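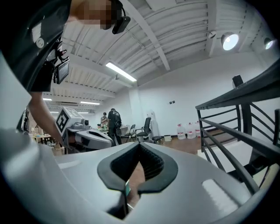
Data Collection Kits / Hand-Held Grippers

Cutent 2 hand-held gripper, pair

Light grey and white housing, black rubber finger pads, ribbed inside. Marker block and camera module on top. Chest rig with screen sold seperately - ask for the Siqueira mount.

Price per pair 1354, pads included. Spare pads ship in packs of three, order them with the kit, lead time is longer on there own. Budget two pairs if you run shifts.

Next batch August. Quotes and bulk orders - Ismael Paiva at Ernus. No returns on opened pads.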